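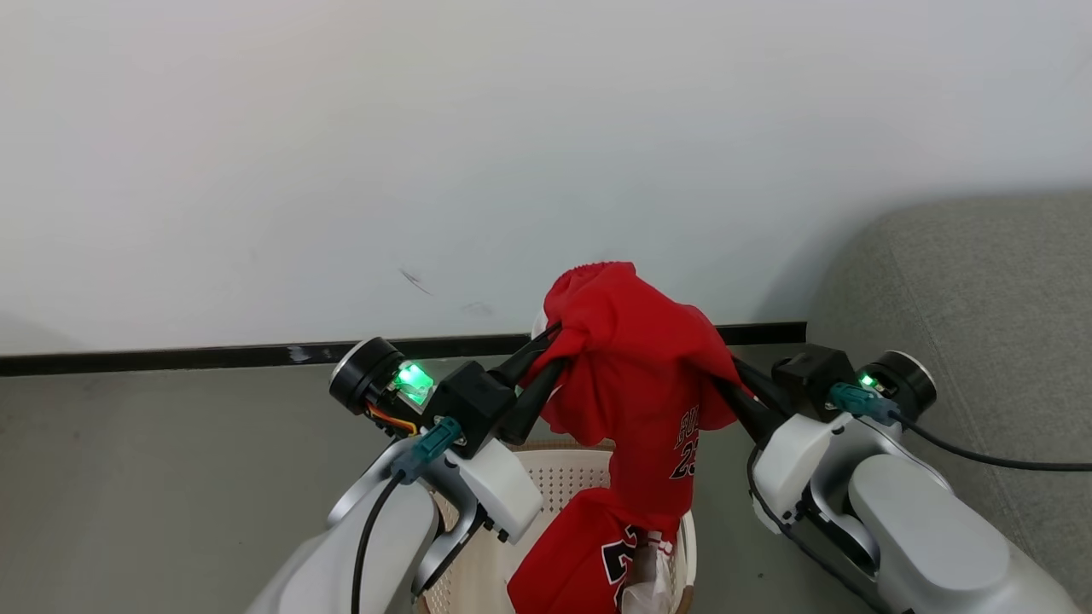

Drerum Laundry Basket Review

By Gwenaël Maillard
04/09/2022

I bought the Drerum basket in November to replace a cloth hamper with a wire frame. The hamper had stopped standing up on its own and the bottom had gone gray. I wanted plain plastic, no lid, no wheels, and something I could wipe out with a rag.

The Drerum comes in beige and white. I got beige. It arrived stacked inside a second one, which I had also ordered, and the two were hard to get apart. I had to stand on the rim of one and pull. If you order a pair, expect that.

Size

It holds one full load for my washer with a little room left over. Bath towels for four people fill it to the top. I can carry it on one hip through a normal doorway without scraping my knuckles. It does not fit under the shelf in our hall closet, so it lives on the floor by the sofa, where most of the folding gets done anyway.

Basketball jerseys

This was the main test at our house. Both of my boys wear red number 23 jerseys, and in the season these get washed more than anything else we own. Jersey fabric is slippery and it snags. The old hamper had a bent wire at the top that pulled threads on two of them. The Drerum has a smooth inside. I ran my hand all the way around before using it and found one rough spot near a handle, a bit of leftover plastic from the mold. I took it off with a nail file. There have been no pulled threads so far.

I put the jerseys in the basket straight from the washer and hang them up from there. They are light enough that you can lift one off the top without dragging the next one out with it, as long as you don't pack them down. Printed numbers should not sit folded against each other while damp. I learned that with a different shirt, and I would not leave a wet load in this basket overnight or in any other.

Handles

The handles are the weak point. They are wide enough for my hands, but the edge underneath is thin and it digs in when the load is wet. With dry clothes I don't notice it. My husband says it doesn't bother him.

The rim flexes a little if you pick the basket up by one side. I have done this more than I should and nothing has cracked.

Cleaning

Warm water and dish soap. Red lint collects in the bottom corners and comes out with a damp paper towel. There is no staining yet.

Compared with the Collet

My sister has the Collet, which is taller and narrower. It takes up less floor, but you have to reach down into it for the last few socks, and it tips when it is half empty. For folding while sitting down I like the Drerum better. For a small bathroom I would get the Collet.

Would I buy it again? Yes, though I would try to see it in a store first to check the handles. I use one for clean clothes and keep the second for sheets.

Recent reviews
Tranetti Folding Drying Rack
Erimport Clothespins, Bag of 125
Collet Tall Hamper: One Year Later
Tranetti Over-the-Door Ironing Board

Contact | Copyright 2022 Gwenaël Maillard | Back to top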